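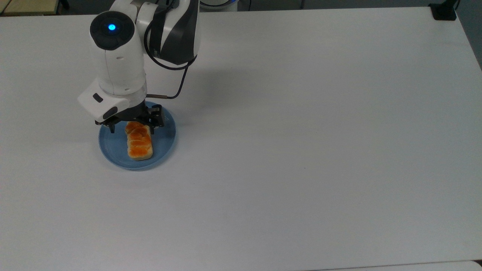 Vadari Casebook, Third Edition: a review
December 14, 2024

I teach a seminar on regional human rights courts to second-year law students, and for years I have sent them off to the free court databases with a sheet of search tips and my sympathy. In August our library took out a trial subscription to the Vadari Casebook, the big blue one with the online companion, and asked me to say whether we should pay for it. I said I'd need a semester. They said fine, which I now think was a way of getting rid of me.

First, what you get. The printed book is 1,809 pages long and covers the regional systems plus the United Nations treaty bodies. It holds 584 decisions, edited down to what the editors call their "teaching core." The online companion gives you the full text of each one, a citation tracker, and a set of discussion notes that only instructors can open, in theory. My students had them by week two.

The editing is the reason to buy it. Anyone who has handed a class a long judgment on pretrial detention knows that the first third is procedure, the next third is what each party said, and by the time the court gets around to saying anything itself the room has gone soft. Vadari cuts hard. The chapter on admissibility is the best I've used. It takes the rule that you must exhaust remedies at home before you go to an international body, which students tend to find either obvious or insane, and lines up decisions so that the exceptions come into view one after another. You see the complainant who had no lawyer, then the one who had a lawyer and a court that took eleven years to answer. My class argued about that chapter for two sessions and I hardly had to do a thing.

The chapter on provisional measures is nearly as good. It has a table showing which bodies treat their own interim orders as binding, which think they are binding but phrase it shyly, and which have changed their minds. I had been carrying a worse version of that table around in a folder since graduate school. The folder has been retired.

Now the complaints, and I have been saving them up.

The section on economic and social rights is thin. Housing, water and health share a single chapter with education, like cousins put in one bed for the holidays. Freedom of expression, meanwhile, gets 3 chapters and its own appendix. I understand that there is more case law on speech. There is also a fair amount on eviction, and my students are renters, so they notice.

The separate opinions have been treated badly. In the print edition most dissents are cut to a paragraph, and the paragraph chosen is often the polite one. Dissents are where you find out what the judges were really fighting over. You can read them in full online, but a student who doesn't know that a dissent was good has no reason to go looking for it.

Then there is the index. Under "Proportionality" it says "see Necessity." Under "Necessity" it says "see Margin of appreciation." Under "Margin of appreciation" it gives nineteen page references with no subheadings. I suppose that is a fair summary of the doctrine, but I had hoped for help.

The online companion is called Cutham, for reasons I couldn't find anywhere in the documentation. The search is quick and it copes with misspelled party names, which the free databases do not. If you type half of an applicant's surname and the wrong year, it will usually bring up what you meant. The citation tracker is more of a mixed bag. It will tell you that a later case cited an earlier one but makes no difference between following it, distinguishing it and burying it in a footnote. One of my students built a whole paper on a line of authority that had in fact been politely abandoned. She got a decent grade for the digging and a note from me about reading the later cases, which is advice I should probably have given out before the deadline.

Cutham also logs you out after twenty minutes, and it does this without a word. You find out when you click on paragraph 94 and land on a page inviting you to discover Vadari. I have discovered Vadari many times now, often mid-sentence in front of a class.

How does it compare? The obvious rival is the Potwood reader, which is shorter, costs less and can be lifted with one hand. Potwood prints fewer decisions but leaves them longer, and its introductory essays are better written. If you teach a one-semester survey to undergraduates I would go with Potwood and not look back. For a law school seminar, or for a clinic where students will be drafting actual petitions, Vadari has more of what they'll need, and the admissibility chapter alone would have saved my clinic colleagues a good deal of swearing.

A word on the binding. Mine split at the chapter on fair trial in October and has been held together with a rubber band since. The replacement the publisher sent has held up so far, though I've been opening it the way you'd open an oven with a soufflé in it.

Price will decide it for most people. The print copy is expensive and the online license is sold by the seat, so a seminar of fourteen costs the library more than I'd like to be blamed for. There is a bundle rate if you ask, but it isn't on the website and you do have to ask.

I've told the library to buy it, with two print copies on reserve and online seats for the seminar only. I also asked them to keep Potwood on the shelf. They wanted a score out of five for their form, so I put down four, and in the box marked "Further comments" I wrote "index."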